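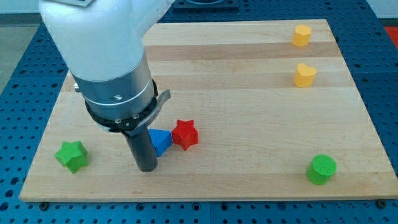

About Clindura

Clindura makes shape blocks and sorting boards for preschools, kindergartens and therapy rooms. Ingeborg Lindemann started the company after years of teaching four-year-olds, and Jana Rothe joined her to run the workshop.

Our first set had stars, hearts and a cylinder. The range has grown since then to 226 pieces, sold singly or in sets. Every shape comes in red, blue, green and yellow-orange, so a lost piece can be replaced without buying a new set.

We supply around 700 classrooms. Most orders ship within 2 working days. Schools ordering 40 or more pieces get the classroom price, and it applies to mixed orders as well.

The Jinness line is for smaller hands and the Nodness line is for tabletop games and pattern work. Both catalogs are updated each September.

Visits to the workshop are by appointment. Please write to Jana before you come.

Contact | Catalogs | Replacement pieces | Shipping and returns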